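April 12, 2022
Bench notes, varnish test on the walnut and cherry strips

Picked up where last week's entry left off. The first set of strips has cured long enough to sand, so I spent the morning on those before opening anything new.

Set A is the Farard oil varnish straight from the can. Set B is the same varnish thinned with mineral spirits. Set C is the Pluvanex water-based one that Aldana Paredes asked us to try. All strips were cut from the same two boards and sanded to 180 before the first coat. I wrote the set letter and coat count on the back in pencil. Do not use marker again, it bled through on the January strips and we lost four of them.

Set A, cherry. Two coats. Hard to the fingernail, good color, but brush marks still show when the strip is tilted toward the window. They came out with 320 paper and left the surface flat but dull. I think the first coat went on too thick. There is a run along the bottom edge of A5 that is still soft underneath, and I left it alone so we can see how long it takes.

Set A, walnut. Same story with the brush marks, less visible on the darker wood. No runs.

Set B, cherry. Three coats to get the same build as two of Set A. Leveled much better. Dust is the problem here because it stays open so long. I counted the nibs in a taped square on each strip and the worst one had 16. Wiping the bench down with a damp cloth an hour before coating would probably take care of most of that. The heater fan was also running on the day, and it should be off.

Set B, walnut. Best of the lot so far. Rubbed one end with gray pad and wax and it feels right. Would be happy to put this on the cabinet doors as is.

Set C, both woods. Dries fast, no smell to speak of, raised the grain badly on the first coat. Sanded back lightly and the second coat went on smooth. Color is the weak point. The cherry looks washed out next to A and B, and the walnut has a bluish cast in daylight. Aldana suggested a coat of dewaxed shellac underneath to warm it up. I have cut 5 more strips for that and will call them Set D.

Water ring test. Set a wet glass on one strip from each set and left it overnight. A had a faint ring that was gone by noon. B had nothing. C had a white ring that is still there this afternoon, but that strip had the least cure time, so the result doesn't count for much. Repeat on all sets in May once everything has had the same number of days.

Heat test not done. The Clodik plate won't hold a steady temperature under 100 degrees and I don't want to guess. Will borrow the one from upstairs.

Scratch test with the coin, light and then firm. A and B mark only with firm pressure. C marks with light pressure on walnut, not on cherry, and I can't explain that. Possibly a thin spot. Check the other walnut strips before writing it up.

Supplies. The Farard can is down to a third and has started to skin over. Strained what I needed through a paper cone and poured the rest into a smaller jar, filled to the neck. The Wyss brush is shedding again after cleaning and I moved it to the stain drawer. Need more 320 paper, gray pads, and a new tack cloth. The shelf number for the pads is 726, they got put back in the wrong place last time.

Rags from today are spread flat on the rail outside. Please don't ball them up and put them in the bin, even if they feel dry.

Next: shellac on Set D, one thin coat, scuff, then two coats of the water-based. Second round of Set B with the fan off. Ask Aldana if the client wants satin or a rubbed finish, since that decides how much build we need on the doors. The drawer fronts can wait until we know. 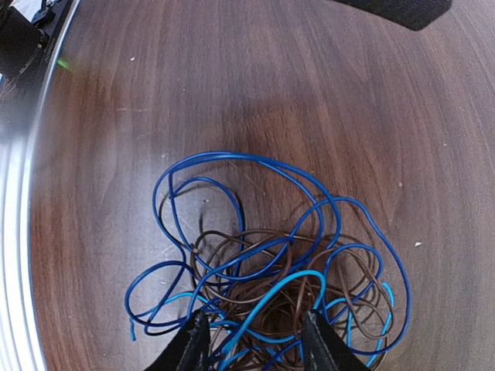
Why does thinned oil varnish show fewer brush marks than varnish straight from the can?

Thinned varnish flows more easily and goes on in a thinner film, so the ridges left by the bristles have a chance to level out before the surface sets. The cost is less build per coat, and it usually takes an extra coat to reach the same thickness.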